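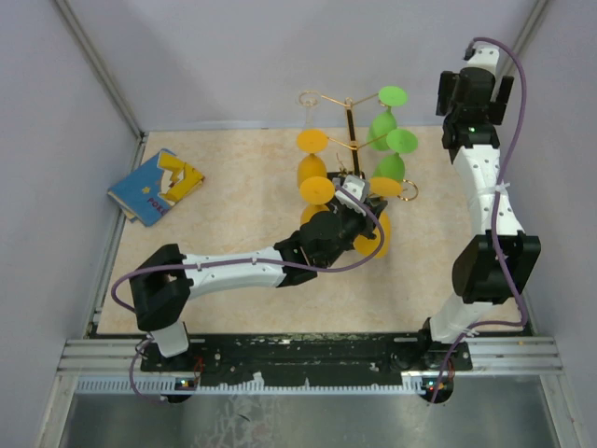 Filipa wants the cables sorted before we touch any code, and she said so twice. Fine, agreed! I'm on zip ties (again).

Cleiton spent $246 on the Itcombe shop account, so we're keeping the Karkik adapters for July. Margarida takes over the cup rack tests from me, left arm first, slow speed only.

Still open: do we name the pair Dantas? Three for, me against.

Comments

Valquíria: Can I borrow the crimper first?

Cremilda: Put me down as against too, sorry!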